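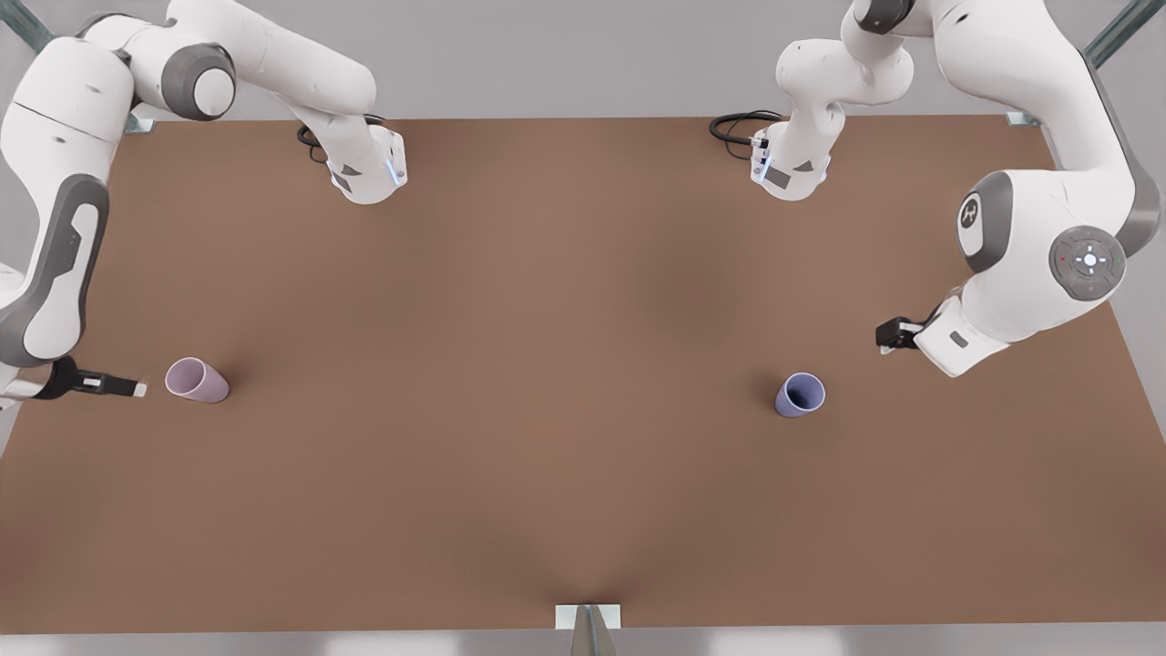
Etutmont Property Registration Office | Equipment and Supplies Section

Laizer electronic receiving stamp

The Laizer is the standard receiving stamp for paper filings in this office and in the district counters that report to it. It prints the date, the time, the counter code and a running number on each document as it is accepted. The stamp is supplied by Pleltus and issued through this section. Counters may not buy their own, as the counter code is set before delivery and has to match the filing register.

Use

The stamp is approved for the following filings:

- applications for registration of a building project
- renewals and extensions of an agent's registration
- sealed applications for panel appointments and posted vacancies
- complaints filed on paper
- replies and objections in a pending matter

It is not approved for certified copies. Those take the embossing seal, which is kept by the records room and requested on a separate form.

Sealed envelopes are stamped on the outside when received and again on the first page when opened. Both impressions stay in the file. Where the two carry different dates, the one on the envelope decides whether the filing was on time.

Print

The impression is a single line, with the fields in fixed order: counter code, date, time, running number. The counter code has 5 characters. The running number has 7 digits and does not return to zero at year end. Month names print in letters, to avoid confusion between day and month. The time prints in 24-hour form.

The line can be set to print at the left or the right of the slot. District counters should leave it at the right. The left margin of the registration form is punched for binding, and an impression placed there is lost when the file is made up.

The stamp accepts a single sheet up to a stapled set of 14 sheets of ordinary office paper. Thicker sets must be stamped on the cover sheet before they are stapled. Do not force a set into the slot. A jammed print head has to go back to Pleltus, and the counter works from the manual register until it is returned.

Clock

The clock is set by cable from the counter computer and cannot be changed from the keypad. An internal battery keeps the time during a power failure, but the stamp will not print until line power is restored. On restart, compare the displayed time with the computer before accepting any filing. If they differ, stop, note the difference in the counter log and call this section.

Daylight saving changes are applied automatically. Counters that keep the unit unplugged over a long closure should leave it connected through one full check before opening.

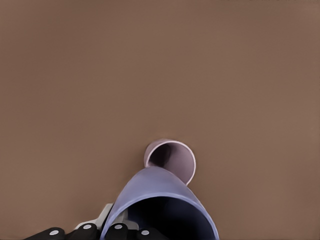

Corinne Haskett

Ribbon and supplies

Use only the Sallumine black ribbon cartridge. Purple and red cartridges fit the holder but do not reproduce well when files are scanned, and scanned impressions in those colors have been rejected by the appeals registry. A cartridge should last a district counter over 8 weeks at normal volume. The main counter uses them faster and may keep a larger reserve.

To change the cartridge:

1. Switch the unit off at the back.
2. Unlock the cover with the supervisor key.
3. Lift the old cartridge straight up by the tab.
4. Turn the knob on the new cartridge until the ribbon is tight.
5. Seat the cartridge, lock the cover and switch on.
6. Print a test line on scrap paper and attach it to the counter log.

The test line uses up a running number. Enter that number in the log as void. Unexplained gaps in the sequence are raised at audit, and the log entry is the only accepted explanation.

Keys

Each unit comes with a supervisor key and a spare. The spare is kept in the office safe. A lost key must be reported the same day. The lock is replaced at the counter's expense.

Placement

The unit needs a level surface within reach of a grounded outlet. It should face the clerk and be out of reach of the public. Rubber feet are fitted; wall mounting is possible with the Pleltus bracket, but the slot then sits too high for a seated clerk and this section does not recommend it.

Replacement of older stamps

Hand-dated rubber stamps were withdrawn from all counters in December 2018. Any still in a drawer should be returned to this section for destruction. They may not be used as a backup. When the Laizer is out of service, the clerk writes the date and time by hand in the manual register, initials the entry and gives the applicant a numbered slip from the register book.

Ordering

Send the equipment request form with the counter code, the name of the supervising officer and the serial number of any unit being replaced. Ribbon cartridges are ordered on the monthly supplies sheet. Requests received after the August stock count are filled from the next delivery.

Filed under: Counter Equipment, Filing and Receiving, Registration Forms

Comments

frontcounter_east: Does the void entry also go in the filing register, or only in the counter log? We have been doing both.

Equipment Section: Counter log only. Please stop entering them in the register.

deedclerk: The right-hand setting prints over the fee box on the old renewal form. Fine on the new one.

m_lodgings: If an agent hands in two applications in one envelope, is it one number on the outside or two?

Equipment Section: One on the envelope. Each application gets its own number when opened.

Contact the Equipment and Supplies Section | © Etutmont Property Registration Office | Back to top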